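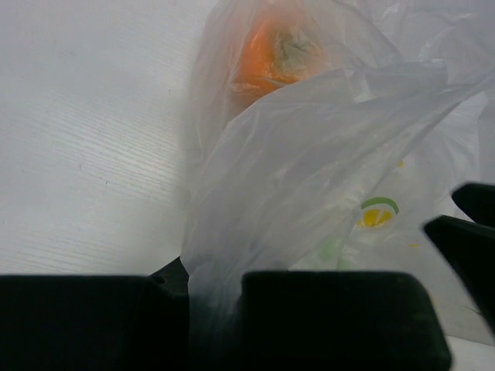
Fruit bag beside the white table, with what I take to be a persimmon near the top

Hello all,

Many thanks for the kind replies about the Etville fruit swap, and sorry to be slow in coming back to you (May is always a muddle here, with the greenhouse wanting everything at once).

Someone wrote:
> Are the thin plastic bags any good for keeping persimmons in?
> I have up to 50 to sort out and no room left in the fridge.
> Should I take the leafy bit off first?

I leave the leafy bit on, myself. It goes dry and greyish green and looks rather sad, but I've never found it does any harm, and it makes a handy thing to hold when you come to slice the fruit. As for the bags, I do use them, the milky sort you can more or less see through, and mine has a cheerful little green and yellow logo on it, a bit like a slice of lemon. I never knot the top, though! I just fold it over loosely and look in every 2 days or so, and anything going soft gets eaten with yoghurt that same evening.

Last year I put 74 through the kitchen this way and was very pleased with them. The Pramau growers' leaflet prefers paper, I know, and if you have paper to hand then by all means try a few each way and let us all know how you get on.

I can bring spare bags to the next swap if anybody would like some.

Warmest wishes to everyone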